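The toy bin got its sort-out this week. I'd put it off since Aba Asamoah passed on a bag of her son's old things, and it had all ended up in the one deep grey bin.

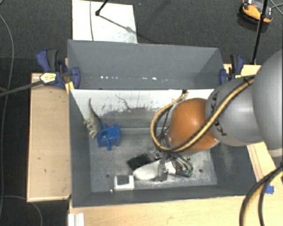 My rule is that dinosaurs stay and odd plastic bits go, unless someone can tell me what they belong to. The blue piece is still waiting for a verdict — I've asked Domnica. The two bags for the charity shop are by the door and will go in June.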